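How to Check a Moving Quote Before You Sign

Most quotes look fine until the truck is loaded. I'd treat any price given over the phone as a guess.

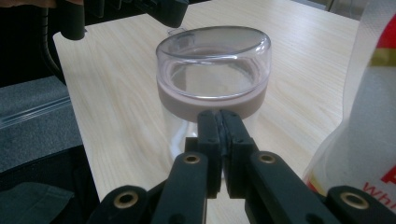 Step 1: Get 3 quotes in writing
I asked Sarkham, Skisach and Gukov Moving for the same March date. Only Skisach wanted to see the apartment. The other two priced it off a web form, and I don't put much faith in a web form.

Step 2: Ask what the number covers
Sarkham came in at $1,015, supposedly "all inclusive." Stairs were extra. So was any walk over a certain distance from door to truck. Get the list of fees by email.

Step 3: Read the damage terms
"Fully covered" can mean a payout by weight, and a light lamp won't earn you much. Ask what they pay for boxes you packed yourself. Often it's nothing.

Step 4: Question the deposit
Gukov wanted it up front with no refund. I passed.

Step 5: Pin down the arrival time
An 8 a.m. start may turn out to be a window. Make them write down both ends of it.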